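Wondville Community Board > House and Garden > Power and bills

Topic: Anyone gone with the Pacheco off-peak plan? Smells a bit off to me

tankwater
Posted Aug 31, 2018

Got the door knocker last night. Young bloke with a tablet, polite enough, telling me I'm mad to be on a flat tariff and that Pacheco will save me a fortune if I shift my hot water and washing to after ten at night. I asked him what the peak rate was and he told me what the off-peak rate was. Asked again, same answer. Asked for it on paper and he said it was all in the welcome pack, which you get after you sign.

My last bill was for 2,198 kWh over the quarter. Two adults, two teenagers, electric hot water, an old reverse cycle in the lounge. I don't see how anybody saves a fortune when the heater has to run at teatime like everyone else's.

Has anyone on here been on it for a full winter and kept the bills?

murrayst_moll
We went on it in June. The first bill was down $216 on the same bill last year. I was pretty sceptical too but I can't argue with that. We run the dishwasher and the machine overnight and the hot water was moved to the night circuit.

tankwater
Same number of people in the house as last year?

murrayst_moll
One less, our eldest moved to Grenddale for work. But she was hardly ever home!

drybench
With respect, moll, that's your $216 right there. One teenager's showers will do it. I'm not saying the plan is a dud, I'm saying you can't tell from that bill. You need the kWh figure from both years and the rate from both years, and then you do the sum. "The bill went down" is what they put on the flyer.

murrayst_moll
She showered at the gym. But fine, I'll dig the old bills out on the weekend.

kelpie_no_2
I was on Pacheco for a year and left. Things I'd check before signing, in the order they bit me:

1. The daily supply charge. Mine was a good deal higher than on the old plan, and you pay it whether you turn a light on or not.

2. When peak starts and stops. The flyer said "evenings". My contract had it starting mid afternoon, when the kids get home and switch on everything they own.

3. Whether weekends count. Mine did. I'd assumed they didn't, my own fault for not reading it. 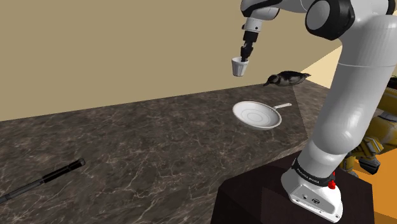 4. The meter. You need an interval meter for any of these plans. They told me it was free, then a "meter services" line turned up on the second bill. I rang up to have it taken off and was on hold so long I painted a door.

5. The exit fee. Ask for it in writing before you ask about anything else.

gullyroad
Point 2 is the whole thing in my view. If you're home during the day, don't touch it. If you're on shift work or out until late it can stack up all right. My brother-in-law does nights at the cold store and he loves it.

tankwater
We're home by four, the lot of us. So that's me told.

quietfridge
I'll be the one to disagree. Everyone on this board carries on as though a time-of-use plan is a con, and it's just a price list. Power costs more to supply at teatime. A flat tariff spreads that over everybody, so people like me who use hardly any at teatime are paying for those who do. I've been on one for four years, two different retailers, and done all right both times. I put the hot water on a timer myself, a Vudadier one, had the sparky in for less than an hour to wire it up, and haven't thought about it since.

drybench
Done all right compared with what? Have you priced the flat rate any time in those four years?

quietfridge
Compared with what I was paying before.

drybench
Before the price rises or after?

quietfridge
I'm not going to go through a shoebox of bills to satisfy you. It suits me. I said why it suits me.

kelpie_no_2
In fairness to quietfridge, a single person with the hot water on a timer is exactly who it suits. It's the doorstep pitch I object to. They came up our street telling pensioners the same story they told tankwater, and the pensioners have the heater on all day.

gullyroad
Did your bloke mention the credit? Mum was told she'd get "up to $1,000 in value" for signing. When I read the fine print most of it was discounts on solar panels. She rents.

tankwater
He did mention "value", now you say it. I took it for waffle.

murrayst_moll
Right, found the bills. Usage was down as well as the cost. I've done drybench's sum twice on the back of an envelope and most of the saving is from using less. There's still a bit left over that looks like the plan, enough for a takeaway and not much more. So I was part right.

drybench
Good on you for checking. Most don't.

quietfridge
So it did save her money.

drybench
A takeaway a quarter, and she's up at ten to put the washing on.

murrayst_moll
It has a delay button, I'm not a complete goose. Staying on it for now, though I'll look again when the summer rates come out.

tankwater
Thanks all. I've rung my current mob and asked for their best flat rate, and they knocked a bit off without much of a fight — which makes me wonder what I've been paying for. Will hold off on Pacheco until somebody sends me the peak rate on an actual piece of paper. If anyone in Grenddale has a copy of the contract with the hours on it, I'd be keen to read it.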